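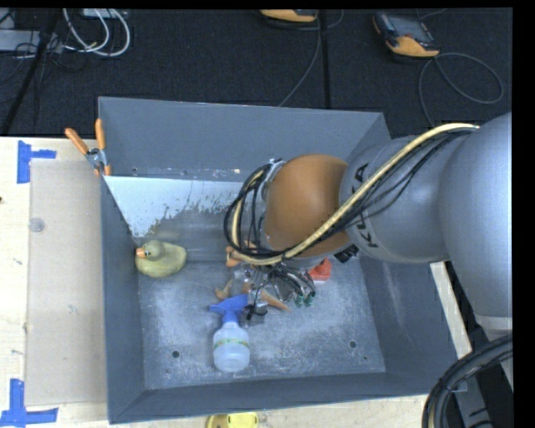
12 min read if you go slow, 3 if you don't

The duck had been in the bin longer than Leandro Huenchumán had been at Vutow, and he had come to think of it as senior to him. It faced the left wall. It had faced the left wall when he left for supper and it was facing the left wall now, and he said good evening to it out of habit, pulled his stool up to the remote station, and put on the gloves.

He was supposed to be teaching the arm to pick up the spray bottle. That was the whole job for January 2022, as far as the schedule was concerned, though the schedule had been written by someone in the Kornen office who had never tried to pick up a spray bottle with another person's hand, and a hand with no skin on it at that. You moved and the arm moved, a little after you, like a child on a stair behind its grandfather. You closed your fingers and, over the bin, the gripper thought it over and closed too.

He brought it down close beside the blue trigger head. There were orange things lying behind it that he didn't want to bother, and he went around them the way you go around a sleeping cat.

"You're holding your breath," said Marras, from behind him. She had taught him the station in September and still came by most nights with her coat on, on her way home, and then didn't go home.

"I'm concentrating."

"It learns that too, you know. Not the breath, but the stopping. Every time you stop to worry, it gets a little stop in it. I had one once that paused before every single cup. Lovely pick, very clean, but it paused first, like it was saying grace. That was me. I did that before cups."

Leandro laughed and lost his place, and had to raise the arm and start over. The yellow hose swayed around the wrist. He had done 235 of these, good ones and bad ones together, and the good ones all felt the same to him afterward, like stairs you've gone up without looking. It was the bad ones he remembered.

His own teacher had been his grandmother, and the subject was bread. She had not explained anything. She put her hands over his in the dough – big warm hands, floury up to the wrist – and pushed, and folded, and turned, and he had stood there on a kitchen chair in Ilcombe being moved around like a puppet and thinking he would never get it, because how could you get a thing that somebody else was doing? And then one morning her hands were at the sink, and his had gone on without her. He still turned the dough with a small flick to the left at the end. He was a grown man before he noticed that she did it on account of a bad thumb.

He told Marras this, the thumb and all, while he eased back down toward the bottle. He hadn't planned to. It was late, and she was a good person to tell things to, having a way of leaning on the doorframe as though she had paid for a seat.

"So you've got her thumb," she said.

"I've got her thumb."

"Well, then so has he." She nodded at the arm, which had always been he to her and it to everybody else. "Do you do it here? The flick?"

He had never thought about it. He closed his fingers, slowly, and lifted, and kept his eyes on his own glove this time instead of on the bin. At the top of the lift, with the work already finished and no reason on earth for it, his wrist went over a little to the left.

And a moment behind him, over the scratched gray floor of the bin, so did the other one.

Neither of them spoke for a bit. Then Marras came and looked at the screen over his shoulder and said the number they wanted by the end of the month was 625, and that she supposed they could ask him to leave the flick out of the rest of them, it would be easy enough to train away if he started now.

"Do you want me to?"

She considered the duck for a while, and buttoned her coat, top button first, as she always did.

"I'd have to write it up," she said. "And I'm very tired. Put him back and do another one."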